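4.2 Budgeting for the second arm

The quotation from Van den Broek covered the arm, the gripper and a power supply. Most planning guides for small laboratories stop at that point, and we think they understate the cost. Our own plan at Praswood did the same. It listed 2 arms and treated the bench, the mounts and the wiring as things the lab already had.

We doubt that this is a safe assumption. Figure 3 shows the cell in use. In (c) the arm is working over an open box, with its cables run outside the housing. None of this appeared as a line in the original budget. The work surface in all three panels carries a printed grid, and the grid was not in the budget either. 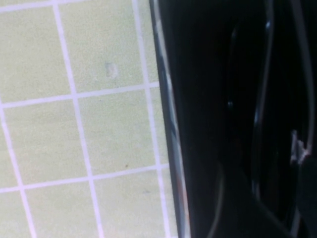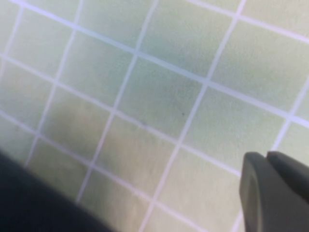
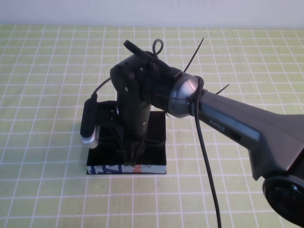 Figure 3. The gridded work surface, (a) and (b) from the wrist, (c) from a fixed camera with the PiPER arm over the box.

428 words | 2 min read

Sarıgül argued for a bundled cell from Ornia, on the grounds that one supplier would answer for the whole setup. Verhoeven was not convinced, and neither are we. The Ornia offer added 700 euros for mounting and cable work, but did not say what the work included. A lab that pays this sum may still end up buying ties, straps and brackets on its own.

Dultum, our planning sheet, now has a separate heading for small parts, set at up to 15 percent of the arm price. We have no strong evidence for that figure. It came from a single cell over a single budget period, and a group with a machine shop would probably spend less. Vendor claims about payback time were left out of the sheet entirely, as we could not trace the labor costs behind them. Section 4.3 takes up spare grippers, where the quotations differed most.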